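Data > Press and media > Totisero

Search this site Go

Totisero: wartime rumours in the local press

Version date: 2018-02-17

Totisero is a set of 2696 short newspaper items that repeat, question or deny a rumour about the war. They come from the two papers that served Curness and Zaltcombe during the Second World War. Each item has been typed out by hand and given a label.

What is in it

The main file is items.csv, one row per item. The columns are:

- id: a running number, never reused
- paper: C for Curness, Z for Zaltcombe
- page: page number as printed
- text: the full wording, with the original spelling kept
- stance: repeats, doubts, denies or unclear
- rumour: a short code that links items about the same story

There are 262 rumour codes. Some cover a single item. The largest covers 60, all to do with a pilot said to have landed in a field outside Zaltcombe and walked into a pub to ask for directions. The story appears with different aircraft, different pubs and, in two versions, a different nationality. We gave them one code where the outline matched.

The file rumours.csv gives a one-line summary for each code. It doesn't say whether the rumour was true. In most cases we don't know, and the stance column records only what the paper said about it.
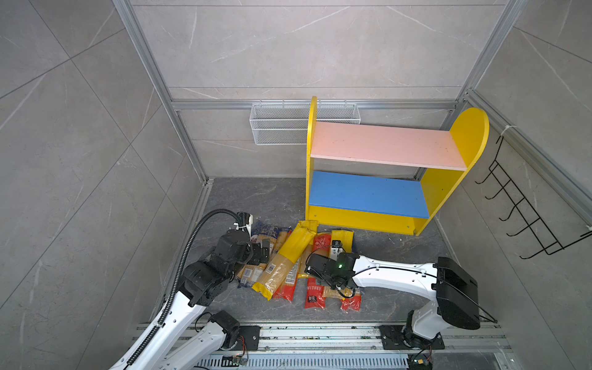

Two white robot arms on the rail platform, packages on the floor.

How the labels were made

Two people read every item separately and chose a stance. They disagreed on 690 items. These were read again by a third person, whose choice stands in the file. The two first choices are kept in the columns stance_a and stance_b for anyone who wants them.

Most of the disagreement was between "doubts" and "unclear". Editors often printed a tale with a dry remark after it, and it is hard to tell at this distance whether the remark was meant as a warning. If you only need a rough split, merge the two.

Spelling and gaps

Words we couldn't read are marked with [?]. Place names blacked out by the censor are marked [cut]. Don't treat these as the same thing. The Zaltcombe paper is missing for one whole April, and around a dozen of its later pages are torn at the fold.

Loading the files

Everything is UTF-8 with commas as separators. Text fields are in double quotes. The Aksoy script in the tools folder splits the main file by paper and writes two new ones:

python aksoy.py items.csv out/

It overwrites anything already in out/. 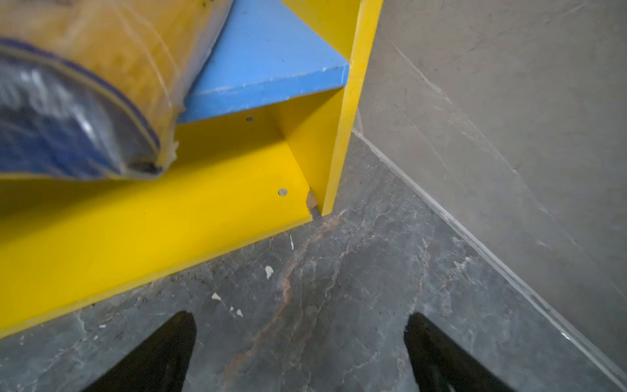

The script drops rows with an empty text field. In this version there are none, but there were in the last one, so old copies may give you a shorter result.

Known problems

- Rumour codes 14 and 41 should probably be one.
- Letters to the editor are not marked apart from news items.
- A few items run over two pages and give only the first page number.

Use

Free for teaching and research. Please name Totisero and the version date. Some items use insulting words for foreign nationals and have been left as printed.

Comments (3)

reader_c: Is the pub story in the Curness paper as well, or only Zaltcombe?

maintainer: Both. Filter on the rumour code and then look at the paper column. Curness mostly denies it.

tallow9: Opening items.csv in a spreadsheet turned some of my page numbers into dates (the ones like 3-4). Importing the column as text fixed it.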